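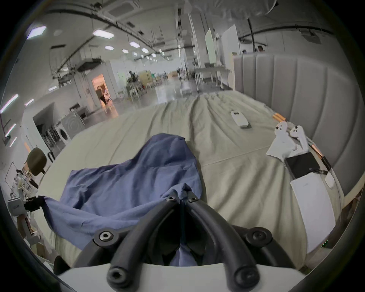 那段南瓜滚下坡的视频是谁拍的?

视频是斜对面理发店的学徒拍的,当时他站在店门口,本来想拍街上的彩旗。

Mercy Kombo这样回答我的第一个问题。她就是视频里追着南瓜跑的那个人。视频全长18秒:一只大南瓜从手推车上翻下来,顺着伊莱克(Ileck)的主街往下滚,她穿着围裙在后面追,跑到一半丢了一只鞋,南瓜最后撞上坡底的花坛,裂开了。片子发到Ye上以后,转得很快,镇外的人也都看到了。

我们见面是在星期二下午,地点是她的蔬果店Grorora。店在坡的上半段,门口还放着那辆手推车。她一边理货一边跟我聊,中间有客人进来买洋葱,她就停下来,称完了再接着讲。

南瓜是邻镇一户人家种的,她收来打算摆在店门口过秋天的集市。"太大了,货架放不下,我就想推到广场去摆,那边人多。"她说,"车是平时送菜用的,后面有一块挡板,前面没有。我装的时候想过这件事,想着慢慢推就行。"

问题出在理发店前面的那道路缝上。前轮卡了一下,她用力往前一顶,车头一低,南瓜就出去了。"我第一个反应是伸手去抱,没抱住。那么大的东西一滚起来,你是抱不住的。"

视频里能听到她在喊。网上有人猜她喊的是南瓜的名字,还有人专门做了字幕。我问她到底喊了什么。

"让开。"她说,"我喊的是让开。坡底下有长椅,常有老人坐在那里,我怕砸到人。字幕写的那些我看了,都不对。不过录音确实不清楚,我自己听也听不出来。"

那天长椅上没有人。坡中间倒是有个送信的骑车上来,听见喊声,把车往墙边一靠,南瓜从他旁边过去了。这一段视频里没有,因为学徒的镜头一直跟着南瓜走,骑车的人只露了半个后轮。她说那个人后来到店里来过,买了两个苹果,没怎么提这件事。

至于那只鞋,是一双旧的布面便鞋,鞋跟早就松了。她停下来看了一眼,决定不捡,继续追。很多留言都在讲这个停顿。"大家觉得好笑的就是那一下,我知道。我当时在想,捡鞋还是追瓜。现在看,捡不捡都一样,反正追不上。"

她没有受伤,只是第二天小腿酸。花坛的边沿掉了一小块水泥,她跟镇公所打了电话,对方说会有人来补。到我去的那天还没补,缺口上面放了一块砖。

视频是当天晚上发的。学徒发之前没有问她。第二天一早,她女儿打电话来,问她是不是上了网,她才知道。我问她当时有没有生气。

"有一点。"她说,"我去理发店找他,他脸都红了,说马上删。我说你先别删,让我看一遍。看完我自己也笑了。后来我跟他说,下次先讲一声。就这样。"

那条视频底下现在有1222条留言,这个数字是她自己报给我的。她晚上关店以后会看,一开始每条都看,后来只看有人提问的那些。有人问南瓜多重,有人问鞋子找到没有,也有人问围裙在哪里买。她回答过几条,用的是女儿的账号。南瓜没有称过,她一直这样回;鞋子当天就捡回来了,在排水沟旁边;围裙是批发商送的。

也有不客气的话。有人说她是故意的,说手推车的角度不对,肯定是摆拍,为了给店里拉生意。她把这类留言念了一条给我听,念完把手机扣在柜台上。

"那个瓜我是付了钱的。"她说,"摆在广场上,集市完了还能切开卖。摔了就只能收拾收拾,能用的拿回来煮汤。谁会拿这个来演。再说我跑步的样子,要是演的,我会跑得好看一点。"

视频发出去三天以后,一家叫Sarketti的公司发来邮件。这家公司专门收购这类意外短片的使用权,再转给电视节目和网站。邮件写给学徒,因为片子是他拍的。他拿不准,把邮件打印出来带到她店里,两个人坐在后面的纸箱上读了一遍。

"里面有一句话,说买下之后他们可以剪、可以配音、可以放在任何地方,没有期限。我问他,你看懂了吗?他说大概看懂了。我说我不想哪天在卖药的广告里看到自己。"

他们回信问能不能去掉广告用途那一条。对方答复得很客气,改了合同,钱也少了一些。学徒签了字。按他们两个人商量的办法,钱对半分。数目她不肯说,只说够换一辆新的手推车,剩下的不多。新车已经订了,前后都有挡板。

我问她,签合同的是拍的人,她作为被拍的人有没有也签什么。她说有,一张纸,写明她同意出镜,还要填地址和出生日期。她觉得这一张比合同本身更要紧。"他们要是只找他,不找我,我也不知道该怎么办。这次是因为就在对面,他跑过来跟我说了。换成一个过路的人拍的,可能我什么都不知道。"

店里的生意有没有变化,这是我来之前最想问的。她开店九年,来买菜的基本都是附近的人。视频刚出来的那一个多星期,进来的生面孔多了,大部分是来看坡的,有人站在门口拍照,再走下去看花坛。买东西的不多,买的话多半买南瓜。

"小的南瓜那阵子卖得快,我又去进了一批。后来没人来了,剩下大约18个,卖到现在还有几个在后面。"她指了指里间的门,"你要的话给你便宜一点。"

有一对夫妻开车过来,带着孩子,想请她再在坡上跑一次,让他们录下来。她没答应。孩子问能不能看看那只鞋,她倒是拿出来给他看了。鞋跟已经粘好,她平时还穿。

镇上的人提这件事已经提得少了。集市的主办人曾经来问,明年要不要办一个滚南瓜的比赛,就在这条坡上,她来发令。她还在考虑,主要担心花坛和停在路边的车。她提了一个条件,坡底要堆草捆,要堆得够高。对方说去问问保险,然后一直没有下文。

"办不办我都可以。"她说,"要办的话最好放在上午,下午太阳正对着坡,往下跑看不见路。"

我问她那段视频自己还会不会看。她想了一会儿,说女儿存在手机里,家里来人就会放,她躲不开。她自己不太去点。前两天有个供货商在电话里一听是她,先笑了半天,才开始讲土豆的价钱。

"价钱也没给我便宜。"她说。

快到关店的时候,学徒从对面过来,帮她把门口的箱子搬进去。我问他后来还拍不拍街上的东西,他说拍得少了,主要拍剪好的头发,拍之前会问客人。他那条彩旗的视频一直没有重拍,旗子在集市结束后就收了。

走之前我还是买了一个南瓜。她给我称好,装进纸袋,又在外面套了一层,让我抱着下坡。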